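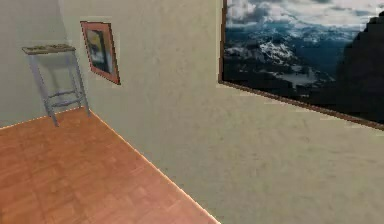

Skerneck magistrates have now sat through 16 hearings in the Paquette warehouse case and we still don't have a trial date. The latest, in December, was adjourned after 12 minutes so the prosecution could finish disclosing phone records it had told the court were ready back in the spring. Police said at the time of the raid that they had broken a cannabis supply line running from Atbridge to the coast. Perhaps they had. What has been put before the court so far is a good deal thinner than the press release. One strand of it rests on a back room said to have been used for packing, and the argument over that room has gone on for months: which way the door opened, who held a key, whether anything could have been kept under the floor. A sparsely furnished room with a parquet floor and beige and greyish-green walls, like the computer-drawn one at the top of this item, tells a jury very little until someone can say who was in it and when.

The figure everyone repeats is 300 plants. It came from the first police statement and has been in every report since, ours included. The charge sheet says 47. Divya Pillai, who appears for two of the defendants, asked in open court where the other number had come from and was told that it was an estimate of what the building could have held. I would have liked to hear that before we printed it.

Then there is Hileo, the firm paid to pull the messages off the seized phones. Its report was late, then it was incomplete, and the version served last month had pages in the wrong order. The prosecutor, Solange Lavoie, told the bench these were teething troubles. The defendants have been on bail with a curfew the whole time, and one has lost a job over it.

None of this means they are innocent. It may be that the full phone evidence is damning and the jury takes an hour over it. But we have been promised the full evidence at each of the last few hearings, and I've stopped putting the next date in the diary in pen. The case is listed again for 10 in the morning at Skerneck, courtroom to be confirmed.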